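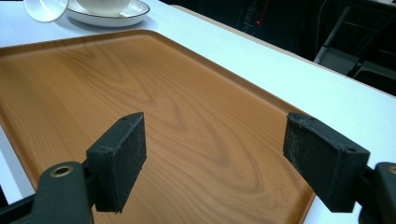 *Tray, wood-grain print, on the white table.*

March, started 7:40 am

Glue line test, batch 6. Hide glue vs the fish glue vs the Plivum stuff Rüdiger keeps pushing. All on maple offcuts, edge joints, no clamps heavier than the spring ones. Room cold again this morning, heater took forever.

Hide glue: soaked overnight, warmed in the double pot. Came up lumpy. I think I went short on water. Thinned it, strained through the old stocking, fine after that. Rubbed joints 1 thru 4 went down nicely, 5 slid on me and I had to redo it. Marked 5 with a pencil X so we don't count it as a fair joint.

Fish glue: straight from the bottle. No complaints. Long open time, almost too long, I got lazy and let two of them sit before closing up. Those are on the left end of the shelf.

Plivum: smells like floor polish. Label says shake well, I shook well, still a clear layer on top. Stirred with a dowel. Grabs fast. Do NOT try to reposition, ask me how I know. Scraped one off the bench with the card scraper and lost a bit of bench with it.

10:15. Moved on to the stool seat while the joints set.

Old finish is stubborn. Started with 120 and it clogged in no time. Went to the scraper, much better, then 180. Under all that there's a patch by the back edge where sombody filled a knot with what looks like candle wax and brown shoe polish. Dug it out. Hole is 11 mm across at the top, narrower below. Plan is a tapered plug, grain running with the seat, not a dowel end. Asked Rüdiger if he has any more of that old ash. He says yes, in the loft, under the Sistusora crates, help yourself. So that's a job for when I'm not in a hurry.

Legs: two are loose, one is very loose, one won't budge. Leave the one that won't budge alone!! Last time we forced a good joint on the Lý chair we split the stretcher and spent a whole afternoon making a new one.

Wedge stock is nearly gone. Cut some more from the oak scrap, split not sawn.

1:30. Back from lunch. Phone call from Stasico about the band saw blades, they're out of the 6 tpi again. Ordered the coarser one and told them to put the others on back order. If the box shows up and it's the fine ones, send it back, don't open it. Cost came to 269 with shipping, receipt is in the blue folder.

Sharpening: did both block planes and the wide chisel. Wide chisel had a nick near the corner, took it back on the grinder and then up the stones. Still a hair out of square. Good enough for wedges. The 400 stone is dished badly, needs flattening before anybody else uses it. I mean it, Rüdiger.

3:50. Looked at the glue joints. Too early to break any but I wanted to see squeeze-out.
- hide: small clean beads, snaps off with a fingernail
- fish: still soft, smears
- Plivum: hard and kind of glassy, going to be rough on plane irons

Will break them with the hammer and block like last batch, same height, same person swinging. Need to write down where each one fails, in the wood or in the line. Last time we only wrote "broke" next to half of them and that was useless.

Open questions:
- did the cold bother the hide glue? repeat a couple with the maple warmed by the heater first
- how old is the fish glue bottle, no date on it
- does Rüdiger want the stool seat oiled or shellacked. He said "like it was" and it was about four different things

Shut off the glue pot at 5. Checked it twice. Bring more rags tommorow.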